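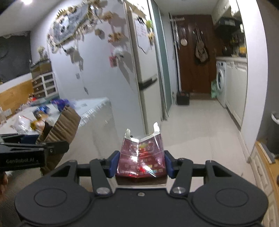 Speaker notes — picking a nursing program when you live far from one
Cedport Public Library, evening talk, 16/02/2010

Slide 1. Welcome

Thank people for coming out. Say who the talk is for: high school seniors, people already working who want to switch, parents who drove. All welcome! Handouts are by the door, and the sign-up sheet for campus visits goes around at the end, not now (last time it went around during the money slide and everyone lost the thread).

Quick show of hands. Who has already applied somewhere? Who is just looking? Who would have to move?

I love this talk. I moved four hours from home to study nursing and it was the best scary thing I ever did, so if I talk too fast, wave at me.

Slide 2. What we'll cover

Two-year and four-year degrees. Where you do your hospital hours. What it costs once you add the things that aren't on the tuition page. Then questions, as long as the library will have us.

Slide 3. Two years or four

Both roads lead to the same licensing exam. Say this twice. People come up to me afterward every single time thinking the two-year degree gets you a different license.

What changes is what some employers ask for later on, and how easy it is to move into teaching, public health or management. You can start with two years, work, and finish the bachelor's while you're earning. Plenty of hospitals help pay for that second part, and it's a fair thing to ask about in an interview.

Ask the room: who has someone at home depending on their paycheck? For those folks the two-year start is worth a really good look.

Slide 4. Reading a program's page

Put the Jullska College page up on the screen and scroll through it slowly. Point to where they list how many students finished, next to how many started. If a school gives you only one of those, call and ask for the other one.

Jullska takes 60 students each fall. That sounds small and it is small, and I think it's a lovely size. Instructors know your name by the second week. The flip side is that a class of that size fills up, so the March deadline really is the deadline.

Pass rates on the licensing exam: look at several years in a row. One great year or one bad year in a small class can come down to a handful of people.

Also check approval by the state board. If it isn't on the page, look it up on the board's own site. Takes five minutes. Do it before you pay an application fee.

Slide 5. Clinical hours

This is my favorite part, so watch the clock here.

Your clinical hours are where it all starts to make sense. You read about wound care for a month and then you're standing next to a real nurse with a real patient who wants to tell you about his tomato plants — and you learn more before lunch than you did all month.

Questions to ask any school:
Which hospitals and clinics do your students go to?
How far are they from campus?
Who picks, the student or the school?
What time do shifts start?
Can I do any of my hours near home?

That last one matters for us. Diekmann Hospital takes students from Jullska for the final term, and it's 50 miles closer to Cedport than the main teaching site. You do have to ask for it, in writing, the term before. Students from here have missed out just by not knowing there was a form.

Tell the story about my first 7 a.m. shift and the wrong parking lot. Keep it short. 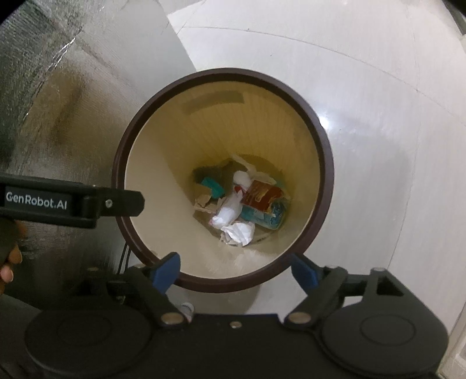

Shifts starting that early mean leaving the house in the dark in winter. If you share a car, sort that out before the term begins. Carpools are great and the school office will often put people in touch if you call and ask.

Slide 6. Money

Pause here. Let people get their pens out.

The number on the slide, $3,605, is one term of tuition at Jullska for in-state students in the two-year program. It covers classes and lab fees. It does not cover uniforms, shoes, a stethoscope, books, the background check, shots you may be missing, or gas. Ask the office for their full list, they have one printed and they're happy to mail it.

Fill out the federal aid form even if you think you make too much. Fill it out early. Some state grants go first come, first served, and they run dry.

Lira is the regional scholarship program for students from rural counties going into health fields. We qualify! The form is two pages and a short letter. Every year there are fewer applicants from our side of the county than I'd like, so please, please take the sheet home. The letter doesn't have to be fancy. Write why you want to do this and where you'd like to work.

If someone asks about loans: yes, there are forgiveness programs for nurses who work in places that are short of them. The rules change, so read the current ones and don't sign up on what a cousin told you.

Slide 7. Moving away, or not

For those thinking of moving: go and see the town on an ordinary school day. Eat where the students eat. Sit in on a class if they'll let you (they nearly always will).

For those staying put: some first-year courses can be taken online or at the Cedport extension site. Anatomy lab can't. Check that credits transfer before you register, and get the answer by e-mail so you can find it again.

It's fine to be homesick. I was until Thanksgiving.

Slide 8. What to do this month

Pick three programs and call all three. Order your transcripts. Ask two people for letters, and give them plenty of time. Send in the aid form. Pick up the Lira sheet.

Leave this slide up during questions.

Questions I usually get

Am I too old? No. The oldest person in my class was a grandmother and she ran our study group.

I was bad at chemistry. So was I. Go to tutoring in week one, before you need it.

Do I need to have worked in a hospital first? Not for Jullska. It helps to try it out though, and nursing homes in the area take helpers and train them.

Sign-up sheet goes around now.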